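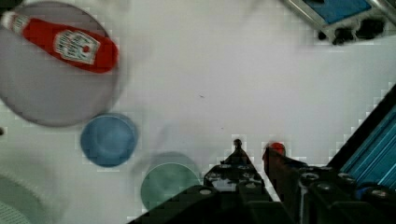
Vesela Pavlović

12 August 2026

Re: [vidau-users] Planner refuses every grasp on objects that overlap a plate

> We upgraded to the new Vidau and now anything resting on or touching
> a plate gets rejected with NO_VALID_APPROACH. Same calibration, same
> scene files, same everything. Rolling back fixes it. Is this a known
> problem or have we misconfigured something? Our guess is the
> segmentation, but the masks look fine to us.
>
> Orham

Your masks probably are fine. I spent two days blaming mine, and I owe them an apology.

The wrist view attached to this message is the layout I've been using to reproduce it: ketchup lying across the grey plate, blue dish tucked against the plate's lower rim, green disc off by itself between the blue one and the gripper. Stolta segments the bottle, the blue dish and the green disc without complaint. The planner will then happily go for the green one and reject the other two before it has even sampled a grasp. If you turn on verbose logging you'll see the rejection comes from the support check and the grasp sampler is never called.

The cause, as far as I can follow it, is the change to how support surfaces get merged. The old release treated a plate as part of the table once it had been fitted as a plane. The new one keeps the plate as its own collision body and inflates it by the global clearance, which defaults to 8 mm. A dish whose edge sits against the plate is then already in collision with it, and a bottle lying on top is deeply, enthusiastically in collision with it. The planner concludes that the start state is impossible and goes home for the day.

What works for me, in the scene config:

support.merge_planar = true
support.clearance_mm = 2
collision.allow_initial_contact = support_only

You need the third line even with the first two set. Leave it out and the bottle plans but the blue dish fails every second run, depending on which way the fitted rim happens to wobble. Please don't set allow_initial_contact to "all". I did, and the planner came up with a very elegant path through the table.

One thing to check on your side. If you're running the Zeng wrist driver, it masks the fingers out of the depth image using a stored silhouette, and ours was out of date after a fingertip change. The leftover pixels from the red tip came through as a small floating obstacle right at the approach point. It gives the identical NO_VALID_APPROACH error, because why would we want two different messages for two different problems. Re-record the silhouette with the gripper open and again with it closed. There's a script in tools/ with a name that suggests it does something else.

The patch for the merge behaviour is on my branch and has seven regression scenes with it, all of them crockery. I'd be glad of somebody else's scenes, particularly anything with a bowl sitting inside another bowl, where I'm fairly sure I've made matters worse. I'm told it could be reviewed in September. I was told that about the last one as well, but it was a different September.

If the three lines don't sort it out, send me the verbose log from a single failed plan. Only the one, please. The last person sent me the whole afternoon.

Cheers,
Vesela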